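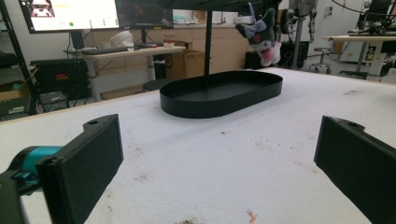
BUSINESS / RETAIL

Kulteseo to set single return window for household goods

By Haiyan Zheng
April

Home goods seller Kulteseo will apply one return period to all household items sold through its stores and website, replacing the separate terms it has used for kitchenware, textiles and toys.

Under the new terms, customers will have 26 days from delivery to send back an unused item. The current period is 12 days for toys and textiles and nine for kitchenware. Orders placed before the change remain under the old terms.

Refunds will be issued to the original payment method after inspection. Return shipping stays free on orders over $100; below that amount the customer pays postage. Items bought in a store can be returned by mail, which the company had not allowed before.

"The categories overlapped and staff were applying different rules to the same product," said Jianguo Hao, who oversees customer operations at Kulteseo.

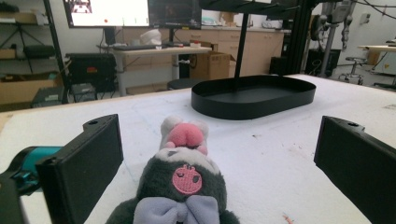

A plush toy on a white tabletop.

Toys with damaged seams or missing labels will be refused unless the fault is reported within nine days of delivery. Opened bedding is excluded from the policy.

Rival chain Verum, which revised its terms last year, requires a printed receipt for store returns. Kulteseo will accept an order number or the payment card used.

Eckhard Reuter, a retail analyst at Tredus, said longer windows tend to raise handling costs in the first quarter after a change. He expects Kulteseo to absorb the cost and leave prices as they are.

The company did not say how many returns it processes each year.

Contact the business desk | © Kulteseo Region News | Back to top
12 shares | 9 comments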